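Vortragsnotizen: Falten, Phasen, Fehlversuche. Wie wir unsere Demonstrationen in Abschnitte zerlegen
Sprecherin: Leilani Halvorsen, Gruppe Wahrnehmung und Planung, Ileck
Samstag, 3. August, kleiner Saal

Folie 1, Begrüßung

Erst mal ankommen lassen, die Leute kommen vom Kaffee. Danke an Oranuch Boonchu für die Einladung, und dann ruhig sagen, dass ich ursprünglich über Greifplanung sprechen wollte und beim Schreiben gemerkt habe, dass mich etwas viel Bescheideneres umtreibt: wo eine Bewegung aufhört und die nächste anfängt. Das klingt nach Buchhaltung, ich weiß. Ich hoffe, dass am Ende ein paar von Ihnen mit derselben Unruhe nach Hause gehen wie ich.

Folie 2, Worum es geht

Fusent ist unser Werkzeug, mit dem wir Aufnahmen mit zwei Handgreifern in Abschnitte schneiden: anfahren, greifen, spannen, umlegen, loslassen. Jeder Abschnitt bekommt eine Marke, und die Marke geht zusammen mit den Greiferöffnungen und den Kopfbildern ins Training. Rundari ist die Steuerung, die daraus lernt. Kurz halten, die meisten im Saal kennen so etwas.

Folie 3, Datenlage

766 Aufnahmen, alle mit Textilien. Aufgezeichnet mit 30 Bildern pro Sekunde. Hier nicht in die Kalibrierung abschweifen, das hat mir beim Probevortrag allein vier Minuten gefressen. Wer danach fragt: Chaiwat Paisan sitzt in der zweiten Reihe und kann das ohnehin besser.

Folie 4, Der naive Schnitt

Unsere erste Fassung hat allein auf die Greiferöffnung geschaut. Backe zu heißt gegriffen, Backe auf heißt losgelassen. Bei Holzklötzen wunderbar! Bei Stoff bleibt der Greifer oft über drei Phasen hinweg geschlossen, und das Werkzeug hat uns fröhlich einen einzigen langen Abschnitt geliefert, in dem das halbe Falten steckte. Die Steuerung hat dann gelernt, sehr entschlossen festzuhalten und sonst wenig.

(Pause lassen, da wurde letztes Mal gelacht.)

Folie 5, Was wir jetzt tun

Zwei Signale zusammen. Erstens der Abstand der beiden Greifer und wie schnell er sich ändert. Zweitens die Kontur des Stoffs aus dem Kopfbild, also ob sich der Umriss noch verändert oder schon ruhig liegt. Ein Schnitt wird nur gesetzt, wenn beide Signale innerhalb von 14 Bildern einen Wechsel zeigen. Die Zahl haben wir ausprobiert, dahinter steckt keine tiefe Theorie, und das darf man ruhig zugeben. Callum Clegg hatte eine schöne Herleitung, die leider einen anderen Wert ergab.

Folie 6, Wo es noch klemmt

Die Kontur hängt am Untergrund. Ein glatter Tisch ist gutmütig. Ein bezogenes Bett wirft eigene Falten, und die Segmentierung hält eine kräftige Lakenfalte gern für eine Stoffkante, vor allem wenn sie schräg auf das Kleidungsstück zuläuft. Dazu kommt, dass der Stoff oft unten aus dem Bild läuft und wir dann nur einen Teil des Umrisses haben. Wir rechnen solche Ränder inzwischen als unbekannt und lassen das Signal des Greiferabstands stärker zählen. Nattawut Hemmin hat dafür die Gewichtung neu geschrieben, bitte namentlich nennen.

Folie 7, Bildfolie

Langsam werden! Beide Bilder eine Weile stehen lassen und das Publikum raten lassen, in welcher Phase wir jeweils sind. Dann auf die übereinanderliegenden Lagen zeigen, an denen die Kontur allein wenig hilft, und erst danach auf die Greifer.

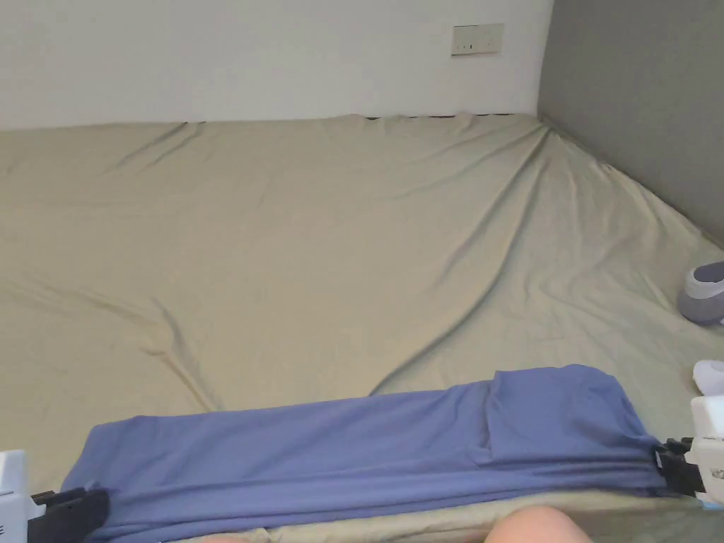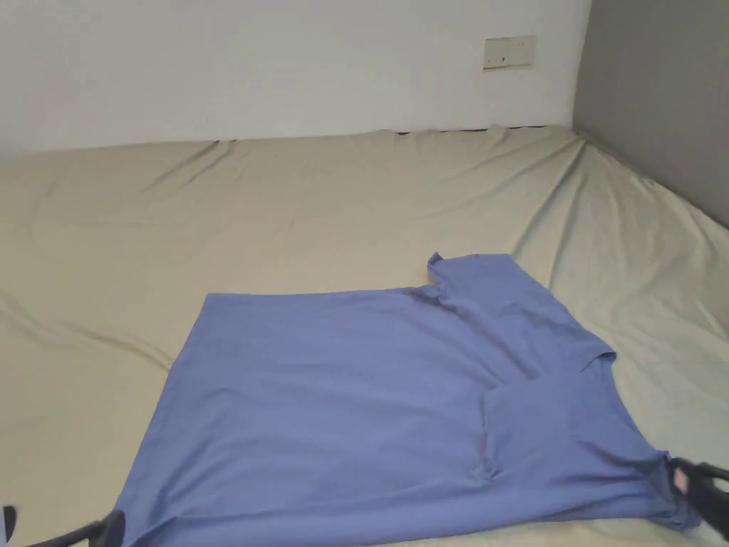

Folie 7: Blauer Stoff auf beigem Laken. Im ersten Bild als langes Band zwischen beiden Greifern, im zweiten als T-Shirt, teilweise gefaltet und flach ausgebreitet.

Folie 8, Ausblick und Dank

Als Nächstes möchten wir die Marken weicher machen, also eine Wahrscheinlichkeit je Phase statt eines harten Schnitts. Fusent 2 soll das können, einen Termin verspreche ich nicht. Dank an die Kolleginnen und Kollegen bei Somboon für die geduldige Durchsicht der Schnitte von Hand. Falls noch Zeit ist, die Frage nach der Rechenlast vorwegnehmen, die kommt sicher. Sonst direkt in die Diskussion und das Mikrofon nach hinten geben.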